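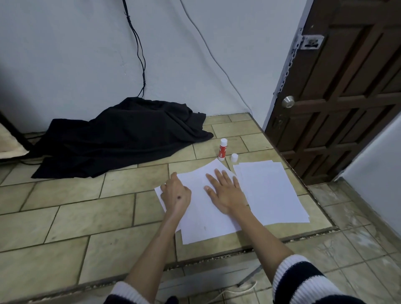
손으로 가르치기: Vumness 작업 기록 갤러리

로봇에게 일을 직접 보여 주면 배운다는 말을 반쯤만 믿는 사람이 정리한 페이지입니다. Hekar에서 진행한 시연 수집 가운데 종이 정리 과제만 골랐습니다. 원격 조종으로 모은 기록은 6월분부터 따로 올립니다.

종이 누르기
왼손은 더미 가장자리에 손끝만 대고, 오른손은 손가락을 펴서 가운데를 누릅니다. 사람에게는 설명할 것도 없는 동작인데, 얼마나 세게 눌렀는지는 영상에 남지 않습니다. 학습 자료로서 제일 아쉬운 부분입니다.

흐트러진 더미와 가지런한 더미
종이 한 장이 비스듬히 삐져나온 더미 오른쪽에 반듯한 더미가 하나 더 있습니다. 과제서에는 "가지런히"라고만 적혀 있습니다. 몇 밀리미터까지 어긋나도 되는지 Hellska 쪽에 두 번 물었고, 답은 아직 없습니다.

뚜껑 열린 딱풀
딱풀은 서 있고 하얀 뚜껑은 타일 위에 따로 놓여 있습니다. 뚜껑 닫기는 이번 과제에 들어가지 않습니다. 제 생각에는 종이보다 이쪽이 훨씬 어려운 시험인데 늘 다음 차수로 밀립니다.

타일 바닥
베이지빛이 도는 녹색 타일에 어두운 줄눈이 엇갈려 지나갑니다. 흰 책상에서만 모은 자료보다는 낫다고 봅니다. 다만 배경 하나 바꿔 놓고 "실제 환경"이라 부르는 소개 자료에는 동의하기 어렵습니다.

숫자 몇 개
이 과제로 모은 시연은 1005건, 검수를 통과한 것은 420건입니다. 떨어진 기록은 대부분 손이 종이를 가렸거나 시작 자세가 빠진 경우였습니다. 원격 조종으로 같은 과제를 한 기록은 109건뿐이라 두 방식을 나란히 비교하기에는 이릅니다. 손 시연이 더 빠르다는 주장도 사람 손과 그리퍼의 차이를 어떻게 메웠는지 나온 다음에 읽고 싶습니다.

Brynjólfsdóttir 방식의 동작 분할표는 검수 중입니다. "누르기"와 "펴기"의 경계를 검수자마다 다르게 찍어서 표가 두 벌입니다. 합치기 전까지는 둘 다 내려받을 수 있게 두겠습니다.

다음 갤러리: 봉투 접기, 원격 조종편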